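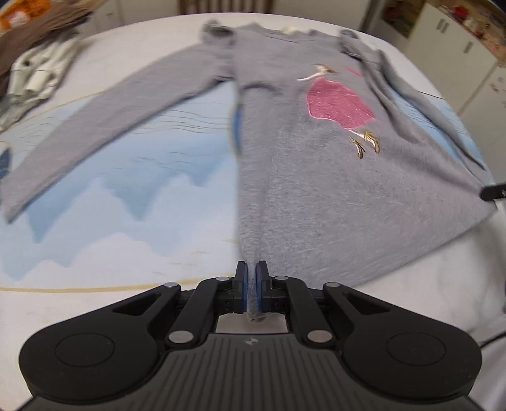
Plier les pulls à motif : dessin dedans ou dehors ?

Forum > Maison > Linge et rangement

mamanpinson
Bonjour à tous ! Mardi, c'est tri des habits d'hiver sur la table du salon (oui, la nappe avec les nuages, les petits l'adorent) et je bute toujours sur le même modèle : le pull gris chiné tout doux, avec une danseuse en grande jupe rose qui brille sur le devant. Si je plie le dessin à l'intérieur, le rose frotte sur lui-même. Si je le laisse dehors, il accroche les autres. Vous faites comment ?

Bushra Zaidi
Dehors, toujours ! Je pose le pull dos contre la table, je lisse le bas, puis je rabats les manches derrière et je plie en deux vers l'arrière. La danseuse reste à plat sur le dessus de la pile, et le matin ma fille la repère tout de suite.

tiroir_plein
Pas d'accord du tout. Chez nous les paillettes ont fini sur tous les t-shirts du tiroir, un carnage. Je plie dessin dedans avec une feuille de papier de soie au milieu, et je range debout dans des boîtes Ukport de 50 cm.

Bushra Zaidi
Du papier de soie pour un pull d'école, tu as du courage :-) Au bout de deux jours il serait en boule chez moi.

Lou225
Moi je roule. Manches croisées, on roule depuis l'ourlet jusqu'au col et l'étiquette reste visible, pratique pour retrouver la taille.

tiroir_plein
Rouler une maille duveteuse ? Ça marque et ça prend un volume fou. Pour les pyjamas, d'accord, mais là non.

mamanpinson
Bon, j'ai essayé la version de Bushra sur toute la pile, le marron et le blanc et beige y compris. Ça tient bien ! Par contre mes manches dépassent toujours d'un côté...

Bushra Zaidi
Replie-les une deuxième fois au coude, vers le bas. Et lavage à l'envers, à 30, sans sèche-linge !

Lou225
Je continue à rouler, na.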